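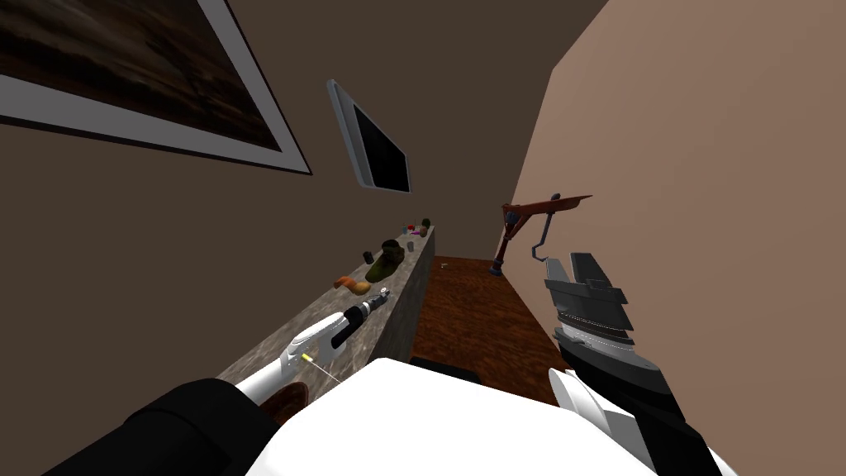 Marble-patterned counter, strip of wooden floor, television on the far wall.

Stone sealer, second look
Sun 7 July, Samah El Fassi
3 comments · 12 shares

Trevaskis want us to recommend the Vundton sealer for kitchen worktops. I still can't see why. Their leaflet says one coat keeps out oil and red wine "for years", and the test behind that seems to be a drop of each on a polished offcut, wiped up after a minute. Almost anything passes that, including bare stone on a good day.

Did our own on the grey offcuts left from June. One coat Vundton, one coat Sidness, one set bare. Olive oil, wine, lemon juice, left overnight under upturned jars.

Oil: faint ring on Vundton, faint ring on Sidness, big dark blot on bare. So sealing does something, fine.
Wine: couldn't tell the two sealed ones apart. Asked Florkunska's bench to look without labels and they picked the wrong one as "clearly better".
Lemon: dull mark on all of them. Acid eats the surface and no sealer of this sort will stop it. The leaflet has a lemon on the front.

Vundton is 68 a tin and the tin is smaller. For the showroom job the quote came to 1,710 with labour, and I'd want more than a nice smell for that.

Possible hole in my own test: the offcuts were honed with 100 grit and may be thirstier than a finished top. Redo on polished before anyone quotes me. Also the second Sidness piece had a thumbprint in it, so ignore that one.

Still waiting for the data sheet. Asked twice.

Recent entries
Grout haze, again
Which cloths leave lint
Sidness tin lids: rust
Drying times in the back store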